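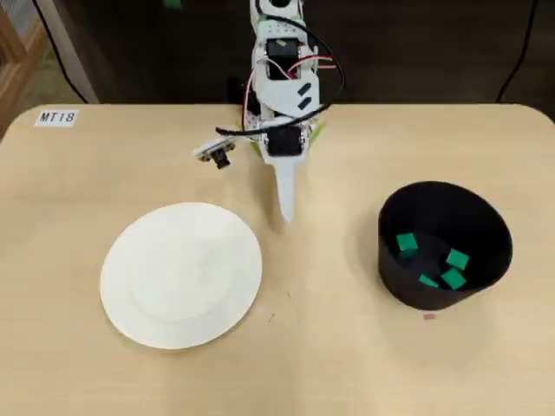

Table and Tableware Check, Monday, June 17, 2019
Skostgate common room, upstairs

Hi all, me again with the clipboard. I did the full walk-round after lunch and typed it up the same evening while I could still read my own handwriting. Same order as the May one, so you can lay them side by side if you like that sort of thing (I do!).

1. Table label present and readable
OK. MT18, back left corner, stuck down flat. Please leave the labels alone even if you think they're ugly. The May sheet had two tables mixed up and I spent most of a morning sorting it out.

2. Tabletop, edges and corners
OK. It's the light beige wood one with the rounded corners, which I like a lot better than the square ones we had at Osura. I ran a cloth along all the edges and it didn't snag once. Tiny bit of stickiness on the front edge, wiped off with warm water.

3. Legs and wobble
Needs a look. I leaned on each corner in turn and the front right gives a little. It won't tip, but a full mug of coffee would notice. I've tightened the bolt by hand and somebody with a proper wrench should finish it off.

4. Plates
OK. These are the plain white ones with the wide rim. I ran a fingertip all the way around the rim of every plate and then turned it over and did the foot too, because that's where the May chips were hiding. We have 17 on the shelf and all of them passed. If you find a chipped one, don't put it back "just for toast"! Wrap it in newspaper and put it in the trash.

5. Plates sit flat
OK. Press lightly on the rim on two sides. If it rocks, set it aside and tell me. None rocked this time, which was a pleasant surprise.

6. Plate shelf
Needs a look. The shelf is fine but the stack is too tall for my taste, and I'm not short. I'd split it in two and keep the heavy serving dishes at waist height. I moved what I could and then ran out of room, so that's half done.

7. Floor under and behind the table
OK after sweeping. Crumbs, a pen cap, one very old raisin. The mat by the door curls up at one corner and I nearly went over it myself, so it's rolled up in the closet until we get some tape.

8. Walkway
OK. Chairs go all the way in when you leave, please. I found 3 sticking out and pushed them in.

9. Cleaning supplies
Not OK. The spray bottle had no label on it at all. I emptied it, rinsed it and started a fresh one. Jostine surface soap is the one we use on the wood, and the refill code is 3675 if you're the one ordering. Don't use the Woldegiorgis scouring powder on the tabletops, it's for the sink only.

Still open: item 3 (wrench), item 6 (rest of the dishes), and tape for the mat in item 7. Cross them off on the paper copy when they're done and put your initials next to them. The paper copy is on the hook inside the closet door.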